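Looking after a stainless steel frying pan
Kitchen tips by Niloufar Golestani

A stainless steel pan will last for decades if it is used and cleaned in the right way. Most of the complaints I hear are about food sticking, brown marks and a rainbow tint on the base. All three can be dealt with at home.

Before you start cooking

Get everything out first. Put the pan, the vegetables and a couple of empty bowls on the worktop before you light the hob. Keep one bowl for prepared food and the other for peelings.

Warm the pan over a medium heat for 2 minutes with nothing in it. Flick in a few drops of water. If they sit and fizz, the pan needs longer. If they roll about like beads, tip them out, wipe the pan and add the oil. Swirl it round and put the food in when the oil begins to shimmer.

Do not use the highest setting. Steel holds its heat well and a high flame is the usual cause of the rainbow tint.

Cooking vegetables

Aubergine goes in first and on its own. It drinks up oil, so brush the slices instead of pouring more into the pan. Give it 6 minutes on the first side and leave it alone. When it is ready to turn, it will come away without scraping.

Carrots should be cut thin or boiled for 4 minutes beforehand. Corn is best sliced off the cob. It can spit, so have a lid near. Chillies go in last, and the fumes are strong, so open a window.

Dry all vegetables with a tea towel after washing. Wet food cools the pan and sticks. 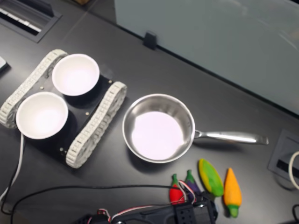
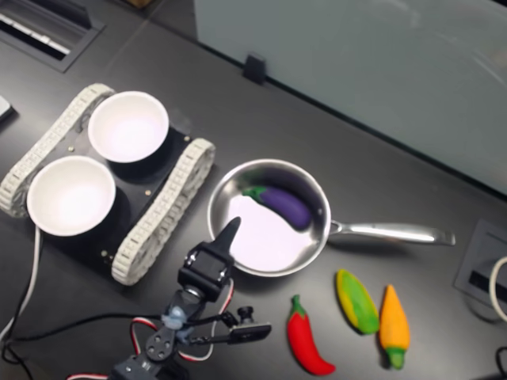 Cleaning afterwards

Let the pan cool before it goes near the sink. Cold water on a hot pan can warp the base. Soak it in warm water and washing-up liquid, then use a soft sponge and follow the grain of the metal.

For burnt patches, cover the base with water, add a spoonful of bicarbonate of soda and simmer for a few minutes. Leave it to cool and wipe. White spots are limescale, and a little vinegar on a cloth removes them. Vinegar also works on the rainbow tint.

Never use wire wool on the inside. Dry the pan straight away, handle included, and put a sheet of kitchen paper in it if you stack other pans on top.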